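Two-arm table cell, left arm drifts after warm-up

Posted by Raíssa Medeiros, April 2022

rmedeiros
Good day to all. I look after a small cell with two arms on one table, which sorts cables between two trays. In February we changed the left gripper, and after this change the left arm does not hold its position well. In the morning it is correct. After 40 minutes of running, it closes beside the cable and not on it. The right arm has no such problem.

What I did already: I tightened all the screws of the base, I ran the zero procedure two times, and I replaced the motor cable of the wrist. The controller is a Zidar, the older one with the gray cover. The log shows position error growing on joint 2 only. Can somebody tell me where to look next?

pallet_jack
Joint 2 carries the most load on that kind of arm. How heavy is the new gripper compared to the old one? If you never changed the payload value in the controller, it is compensating for the wrong weight all day.

rmedeiros
The new one is 443 grams with the camera. I must look in my notes for the old one. The payload value I did not change, I did not know that it exists on this controller.

pallet_jack
There you go. Menu, Arm, Tool, Mass. Fix that first and report back.

S_Dramani
I would not be so quick. A wrong payload gives an error which is there from the first minute. She writes that the morning is correct and the drift comes later. For me this is temperature, or a screw which moves when the metal gets warm. Raíssa, please put your hand on the joint 2 housing after the run (carefully) and compare it with the same joint on the right arm.

pallet_jack
Wrong payload means the motor works harder, which means it heats up, which means drift. Both can be true, Selorm.

S_Dramani
Both can be true, yes. But if she changes the mass and the drift becomes smaller, she will believe that it is repaired, and the loose part stays loose. I had exactly this on a Wastik cell and lost one week with it.

tinbender
Can I ask what the cables on the arm look like? When people swap a gripper they often tie the new cable too tight along the links. The arm then pulls against its own wiring at full reach. It gets called drift and it's a zip tie.

rmedeiros
Thank you for all the answers. I measured today. Left joint 2 is clearly warmer than right joint 2 at the end of the run. I changed the mass value and the error at 40 minutes is now smaller, but it is not gone. So I think Selorm and pallet_jack have each a part of the truth.

The old gripper was lighter by 171 grams, I found it in the Adjei order sheet.

About the cables, I looked at how they go along the links on the left side. I used the ties which came in the kit, and I made them quite tight near the elbow.

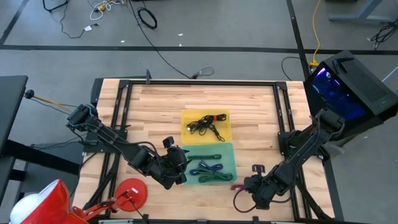

On the right arm I left a big loop from the gripper, and it is the arm which never gave me trouble, so maybe tinbender has found something. Tomorrow I will cut the ties at the elbow and put soft straps, with one finger of free space under each. The base of the left arm I will also mark with a paint pen across the clamp, so I can see if it turns.

tinbender
Finger of space is right. Move the arm by hand to its farthest reach with the power off before you close the last strap. Also keep your trays where they are until you're done testing or you'll be comparing two different setups.

S_Dramani
The paint mark is a good idea. Please make it also on the joint 2 cover, and not only on the base.

rmedeiros
Report after three days. With the new straps, the error at 40 minutes is the same as in the morning, or so near that I cannot separate them. The paint mark on the base did not move. The mark on the joint 2 cover moved by the width of a line, and below the cover I found one screw which I could turn with two fingers. I put it back with thread lock from Prellel, the blue one.

pallet_jack
So it was the payload, the ties and a screw. I'll take a third of the credit.

S_Dramani
The screw was the cause, in my opinion. The rest made it visible.

tinbender
Disagree, the straps went on and the error went away. When did you find the screw, before or after that?

rmedeiros
After. The error was already small when I opened the cover. But the screw would have come out one day, so I am glad that Selorm insisted. I will check all the marks again after 2,000 cycles and write the result in this thread.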